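Lalel 白色パネル・フレーム 収納室向け組合せ仕様

シェア 19　コメント 2

Lalelは、収納室や準備室の上部を覆う白色パネルと、室の側面に立てる白色の金属製フレームを組み合わせて使う内装設備である。製造はWirkex、国内向けの選定資料と施工要領書はThibodeauが作成している。本ページでは、パネルとフレームを同じ室に納める場合の構成、寸法の押さえ方、取付条件、日常の手入れについて記載する。単体で使用する場合の条件は各部材の仕様書による。

適用範囲

居室に隣接する収納室、事務所の備品室、教室の準備室など、常時人が滞在しない室を対象とする。浴室、厨房の火気上部、屋外、および結露が継続する場所には使用できない。既存の壁や天井面に曲面がある室でも使用できるが、パネルと曲面が接する線は現場合わせになる。型紙を起こさずに図面寸法だけで切断した場合、突付け部に隙間が出るため、必ず現物で採寸すること。

構成

標準構成は次のとおり。

・上部パネル（白、つや消し）
・側面フレーム（白）
・棚受けレール
・見切り材
・固定金具一式

棚板、引掛け金具、収納箱は含まれない。棚板はSinachの共通規格品が使用できるが、奥行の異なる棚板を同じ段に並べると前縁がそろわない。既設の棚板を転用する場合は、反りと端部の欠けを確認したうえで、たわみ量が仕様書の許容値に収まるものに限る。

上部パネル

パネルは継ぎ目で区画された平板で、表面はつや消しの白である。つや消し仕上げは照明の映り込みを抑えるが、指の脂や粘着剤の跡が残りやすい。施工中は手袋を着用し、養生テープは弱粘着のものを使用する。テープを貼ったまま長期間放置すると、はがした部分の光沢が周囲と変わることがある。

継ぎ目は細く、離れた位置からはほとんど目立たない。ただし、斜めから光が当たる室では継ぎ目の段差が影として現れる。窓や高い位置の照明が片側に寄っている場合は、継ぎ目の方向を光の入射方向にそろえるとよい。方向の指定がない注文については、室の長手方向に継ぎ目を通すものとして出荷する。

細長い開口の付いたパネルでは、長手の開口を平行に配置する。開口の位置は発注時に確定するため、現場での追加加工には対応しない。開口の縁を広げる、あるいは切り欠いて別の部材を差し込むといった改造を行った場合、縁の塗膜が保護されず、保証の対象から外れる。用途ごとの開口の形状と必要な離隔は、発注用の姿図に記入する。 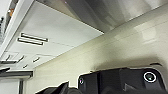
開口を持つパネルと持たないパネルを混ぜて使う場合は、割付けの順序に注意が必要である。先に開口付きのパネルの位置を決め、残りを無地のパネルで埋める。室の端から順に張ると、最後の列で開口が見切り材に干渉することがある。干渉が避けられないときは、見切り材を削らず、端部のパネルの幅で調整する。

側面フレームと棚受けレール

フレームの見付け幅は19mm、棚の奥行はほぼ400mmで計画する。奥行の値は棚板の製造公差と前縁の納まりを含んだものであり、扉を付ける計画では扉の可動範囲を別に確保しなければならない。フレームの背面を壁に密着させる必要はないが、床の不陸を吸収した後に鉛直を出し、上端を必ず構造下地に固定する。仕上げ材だけへの固定は認めない。

棚受けレールは平行に取り付ける。片側だけを先に本締めすると、反対側の穴位置がずれやすい。仮締めの状態で棚板を上下の段に載せ、がたつきがないことを確かめてから本締めを行う。締付けの順序は下段から上段とする。電動工具を使う場合も最後の締付けは手で行い、ねじ頭の塗装を傷めないようにする。

棚の荷重は均等に分布するものとして算定している。重量物を前縁に集めて置くと、許容値以内の重さであってもレールの先端に過大な曲げが生じる。小型で重い物は下段に置き、上段には軽い物、使用頻度の低い物を置く。フレームの外側に物を掛ける場合は専用の引掛け金具を使用し、レールの端部に直接ひもを結び付けない。

取付条件

上部パネルの取付けは2名で行う。一人がパネルを支え、もう一人が固定金具を掛ける。単独での作業は、パネルの端が先に取り付けたフレームに当たり、角が欠ける原因になる。作業台は水平な床に置き、フレームや棚板を足場として使用してはならない。

作業の順序は、下地の確認、墨出し、フレームの仮立て、パネルの取付け、フレームの本固定、棚受けレールの取付けとする。パネルより先にフレームを本固定すると、取合い部の逃げがなくなる。改修工事で既設のフレームを残す場合は、この順序をとれない。その際は上端の金具をいったん緩め、パネルの納まりを確認した後に締め直す。

壁面との取合いには見切り材を入れる。壁が平らな場合は標準の直線材、曲面の場合は可とう性のある材を選ぶ。シーリング材で代用すると、パネルの取外しができなくなる。点検の必要な配線や配管がパネルの裏に通っている室では、取外しの経路を図面に残しておくこと。点検口は必要な位置に別途計画し、開閉に必要な空間を棚や収納物でふさがない。

手入れ

日常の清掃は、乾いた柔らかい布で継ぎ目の方向に沿って拭く。汚れが取れない場合は中性洗剤を薄めて布に含ませ、固く絞って拭いた後、水拭きと乾拭きを行う。研磨剤入りの洗剤、溶剤、樹脂スポンジは使用しない。つや消しの面を強くこすると、その部分だけ光沢が出る。この変化は元に戻せない。

開口の内側に付いたほこりは、細いブラシ状のノズルを付けた掃除機で吸い取る。ノズルの金属部分を縁に当てないこと。水や洗剤を直接吹き付けると裏側に回り、下地の変色を招く。フレームの横材の上面はほこりがたまりやすく、棚に物を置いたままでは拭き残しが出る。段ごとに収納物を下ろして清掃するのが望ましい。

収納物の配置について

パネルの下面に収納物を接触させない。箱を最上段に詰め込んで上面で突っ張らせると、出し入れのたびに擦り傷が付く。濃色の樹脂や布は白い面に色が移ることがあるため、長期間押し当てた状態で保管しない。棚の奥まで使う場合は、前に出す物の高さを抑えると奥の物を確認しやすい。

改訂および補足

フレーム上端の固定方法については、Raymonde Marchandによる検討結果を受け、下地への固定を必須とする記述に改めた。従来の資料にあった仕上げ材への補助固定の図は使用しない。曲面壁との取合いの詳細図はMervin McIntyreが改訂を担当しており、11月の版から見切り材の端部の納まりを追加している。旧版の詳細図で発注済みの物件は、部材の変更は不要だが、端部の固定金具を追加で手配すること。

見積りには、室の平面図、上部の見上げ図、壁の断面、開口の姿図を添付する。壁が曲面の場合は断面に曲率の変わる位置を記入し、既設の配線や配管がある場合はその経路も示す。色は白のみで、フレームとパネルは素材と塗装の工程が異なるため、同じ白でも照明の条件により色味の差が生じる。色合わせが必要な物件では、発注前に両方の見本を実際の室に持ち込んで確認する。見本は返却不要。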